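Hospital sent two bills for one surgery, is this right?

Posted May 10, 2019 in Medical Bills and Insurance

I had an outpatient procedure at Herkley Surgical Center in December. Before I went in, the front desk gave me an estimate and I paid a $200 deposit. A month later I got a bill from the surgical center for the balance, and I paid that too.

Now I have a second bill for $2,012 from a company called Olvera Anesthesia. I never signed anything with them that I remember. The bill has one line on it and no procedure code. 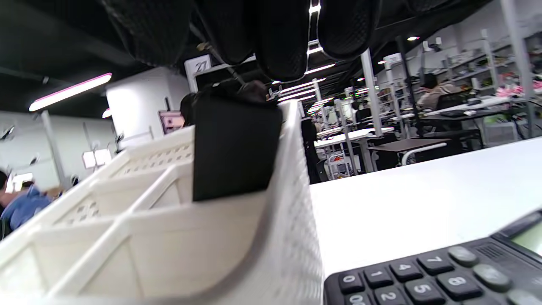
My plan is through Cendale and Herkley is listed as in network. I checked before I scheduled. The Explanation of Benefits for the second bill says "provider not participating" and shows they paid nothing on it. The bill says I have 25 days before it goes to collections. Do I have to pay this? Should I call the surgical center, the anesthesia company, or the insurance?

Posted by pruvaditz

mapleridge4

This is common. The building and the people who work in it can bill separately. The surgical center being in network only covers the facility charge. The surgeon, the anesthesia group, the lab and the person who reads the X-ray can all be separate companies with their own contracts.

Call the insurance first. Ask them to reprocess the claim at the in-network level, since you had no way to pick who did the anesthesia. Use the words "in-network facility" when you call. Some plans have a rule for this already and the claim was just keyed in wrong. Write down the reference number for the call.
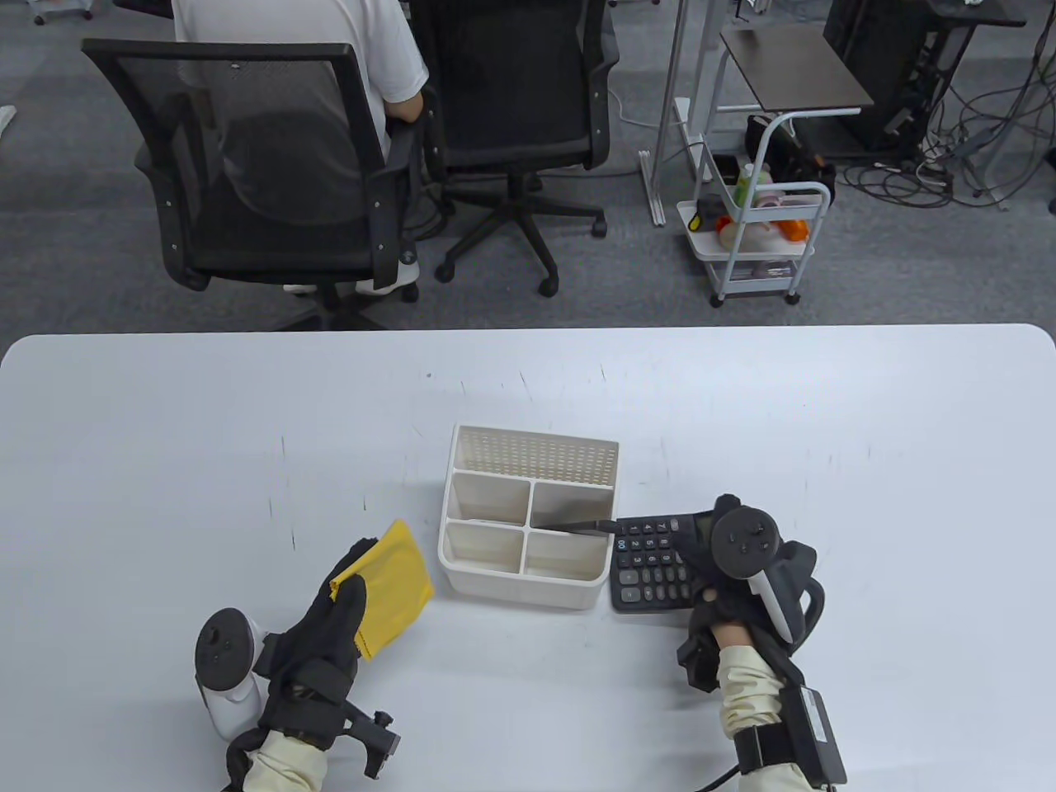 tobylane adds that the anesthesia company should be called the same day and asked to put the account on hold while the claim is under review. They did it for tobylane over the phone but wanted the appeal letter faxed afterward.

dk_westfield

just pay it, they will ruin your credit

hollis_b

Don't pay it yet. Ask Olvera for an itemized bill in writing. Anesthesia is usually charged by base units plus time, so the start and stop times should be on there. Get your anesthesia record from the surgical center and compare the two. On mine they had billed 4 extra units and took them off when I sent a copy.

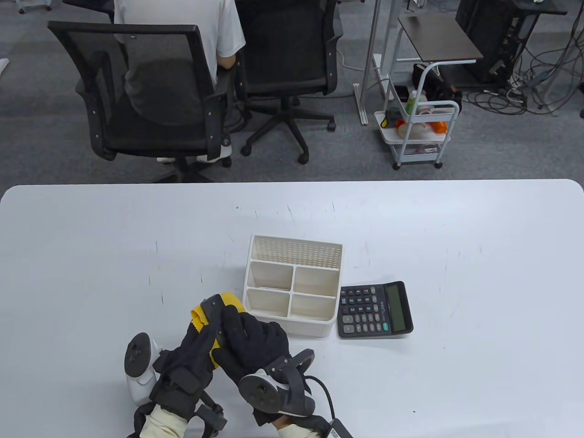 If the insurance says no on the phone, file a written appeal. The deadline and the address are on the back of the Explanation of Benefits. Send copies and keep the originals. When the itemized bill comes, sit down at a clear table with a desktop calculator and multiply it out yourself, units times the rate, and see if you get their total. Also check with your state insurance department, as some states limit what you can be charged in this situation and some don't.

If you still owe something at the end, ask for the self-pay rate and a payment plan before you send any money.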